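Serkitville Break Room Notes
README for the shared folder, version 4

Hello and welcome! If you have opened this file, you have probably just downloaded the Serkitville Break Room Notes and are wondering what all those text files are. Pull up a chair. It's a small collection, but it has been put together with a lot of care (and a lot of coffee), and I'd like you to get along with it.

What is in here

The collection holds 3263 short notes written by people who work in shared office buildings, all on the subject of breaks: what they eat, when they stop, who they sit with, what they talk about, and what they wish the place had. Most notes are two or three sentences long. A few go on for a page and a half, and I have left those exactly as they came, including one very thorough piece on the right way to reheat rice.

The notes came from two buildings, Vaton and Bakalis. Vaton is the older one, with long corridors and a kitchen at each end. Bakalis is more open, and people there tend to write about noise, or about the lovely surprise of finding a quiet corner. 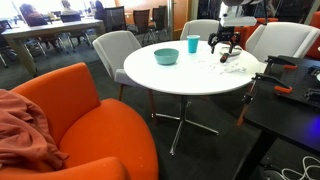
Round table and gray chairs in the lounge area.

Lounges come up again and again in the notes, much more than I expected when we started. People have strong feelings about round tables! They like that a fourth person can squeeze in without anybody having to sit at the head, and they grumble that there is never a good spot to put a laptop. If you're only going to read one part of the collection, search for the word "table" and start there.

How the files are laid out

There are nine folders, one for each topic. Inside a folder, every note is its own plain text file. The first line is the building, the second line is the time of day the writer put down (morning, midday, afternoon or late), and everything after the blank line is the note itself. Some writers left the time out, and in that case the second line just says "none."

The index file, notes_index.csv, lists every note with its folder, its building and its length in words. It opens fine in any spreadsheet program. Please sort a copy and leave the original alone, as the little Tirkis script (tirkis.py, in the tools folder) reads it in the order it comes in and gets quite confused otherwise.

How the notes were cleaned up

Eftychia Gavalas read every single note and took out names, phone numbers and anything that would point to one particular person. Where a name was removed you will see [name]. She did not fix the spelling, and I'm glad, because "sandwhich" turns up in so many different forms that it's nearly a study of its own.

Things to keep in mind

People wrote when they felt like it, so the happy and the annoyed are both better represented than the folks who simply ate their lunch and went back to work. Late shifts are thin. The notes are all in English, although plenty of the writers speak something else at home, and the food words are spelled however they sounded best.

Changes in this version

Nov 19, 2022: moved the tea notes out of "drinks" and into their own folder, fixed the index so that empty times no longer shift the columns, and removed two duplicate notes.

Using the collection

You're welcome to use the notes for teaching, for research, or just to pass a slow afternoon. Please mention the Serkitville Break Room Notes if you quote from them, and please don't try to work out who wrote what.

Found a mistake? Add a line to corrections.txt with the file name and what looks wrong, and I'll get to it as soon as I can.

Achilleas Drakos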